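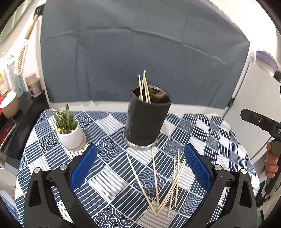
Shared kitchen and dining corner – safety and housekeeping inspection

Site: Kavent, ground floor
Inspected by: Urszula Walczak
Accompanied by: Teun Stevens
Date: 24/12/2020
Previous inspection: September
Form: Boersma household checklist, room sheet 2

Ratings used: S = satisfactory, A = action needed, N = not inspected on this visit. Comments are given where the rating alone would be unclear or where something differs from the previous sheet.

1. Table and tablecloth

1.1 Table stable, does not rock under hand pressure: S
1.2 Cloth lies flat, no folds under items in use: S
1.3 Cloth free of burns, tears and sticky patches: S
Comment: navy and white patterned cloth. Pale wooden items show up poorly on the striped squares. See 2.4.
1.4 Overhang does not catch on chairs or on persons passing: A
Comment: one side hangs lower than the other. Re-centre after each wash. Teun Stevens to do.

2. Skewers and other pointed items

2.1 Pointed items kept in an upright container when not in use: A
Comment: black cup with metal rim is the agreed container. Four skewers in the cup, six loose on the cloth. All ten to be stored in the cup.
2.2 Container heavy enough or wide enough at the base not to tip: S
Comment: cup stands on a round silver base plate. Pushed lightly at the rim, it did not tip. The plate stays with the cup.
2.3 Points downwards in the container: N
Comment: to be checked with the cup emptied. The form does not say which way up is required for wooden skewers. Frans Coppens prefers points down, as for knives in a drainer, and I have no objection.
2.4 No loose pointed items on the eating surface: A
Comment: the loose skewers lie across one another near the edge used for seating. Risk is a puncture to the palm when clearing plates, and a skewer carried off inside the cloth when it is shaken out. Count before shaking.
2.5 Skewers free of splinters and splits: N
Comment: not handled one by one. Discard any that catch on a dry cloth drawn along the length.
2.6 Inside of container clean: A
Comment: brownish contents visible at the bottom of the opening. Not identified. Empty over the bin, wash, dry fully before refilling. If skewers have been standing in food residue they are to be thrown away, not rinsed.
2.7 Spare skewers in closed packaging: S
Comment: one Brostivent pack in the drawer, stock number 451, unopened.

3. Plants and decorative items near food

3.1 Pot stands on a mat or coaster: S
Comment: white pot on round cork coaster, small succulent.
3.2 No soil or plant matter on the cloth: S
Comment: a few yellow specks at the base of the plant, inside the pot. Look again at next visit. If they spread, move the plant to the window sill.
3.3 Spiky plants out of reach of small children: A
Comment: acceptable while only adults use the corner. Josefien Mulder has asked for it to be moved before the family lunch. Agreed.

4. Counter

4.1 Bottles and jars closed and labelled: A
Comment: white bottle and small glass jar with pink contents next to each other. I could not establish from the counter which of them is for food. Anything for cleaning goes under the sink – no exceptions for small quantities.
4.2 Disposable cups cleared after use: A
Comment: white paper cup left out.
4.3 Brushes hung to dry, bristles clear of the worktop: S
Comment: wooden-handled brush on the wall. Hook is firm.

5. Walls, hangings and cabinet

5.1 Wall-mounted items secure: S
Comment: includes the round lavender and white item near the cabinet. Pulled gently, no movement.
5.2 Hanging fabric fixed at the top and clear of heat sources: S
Comment: large grey-blue sheet behind the table. Distance to the nearest hotplate measured at 56 cm by the shorter route. I would not want it less. Creased, which has no bearing on safety.
5.3 Lower edge of fabric clear of the floor where people walk: A
Comment: clear on the left. On the right it can be stepped on. Pin up or shorten.
5.4 Cabinet doors close fully: S

6. Walkways and lighting

6.1 Route from table to door clear: S
6.2 Light sufficient for handling pointed items: S
6.3 Fire blanket present, tab accessible: S
Comment: Curkumeo type, sealed, on the door side.

Actions

Skewers and cup (2.1, 2.4, 2.6) – Frans Coppens, before the table is next laid.
Bottle, jar and paper cup (4.1, 4.2) – Jasper Declercq, same day.
Tablecloth and fabric edge (1.4, 5.3) – Teun Stevens.
Plant (3.3) – Josefien Mulder.

Items 2.3 and 2.5 carried over to the next sheet. Jasper Declercq asks whether a lidded container would be better than the open cup. It would, provided it is tall enough for the skewers. To be decided when the present cup has been washed and inspected.

Signed: U. Walczak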